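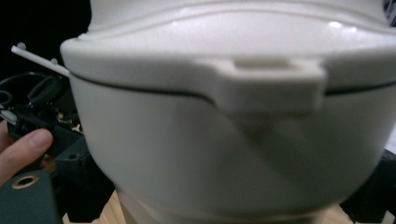
Small Trade Shows Deserve a Second Look

By Parveen Rathnayake
September 5, 2018

I love a small trade show. Give me 60 booths in a hotel ballroom over a giant convention hall any day, and I'll come home with better leads and happier feet!

Last October I worked the Flendel housewares show for Clisar, my employer at the time. It drew 300 buyers over two days. Our sales team grumbled that the number was too low to bother with. But I had real conversations with people (long ones, with chairs), and 13 of them asked for a follow-up call before they left the booth. At the big spring show we scanned badges all day and hardly remembered a face.

Marketers get hung up on attendance because it looks great on a slide. I'd much sooner see us report how many people we talked to for ten minutes or more. Try it once and your whole booth plan changes – fewer giveaways, more seating, and staff who know the product inside and out.

Organizers can help, too. Publish the buyer list early, keep the aisles short, and please, put the coffee in the middle of the floor. Flendel did all of that, and I've already asked for the same corner spot this fall.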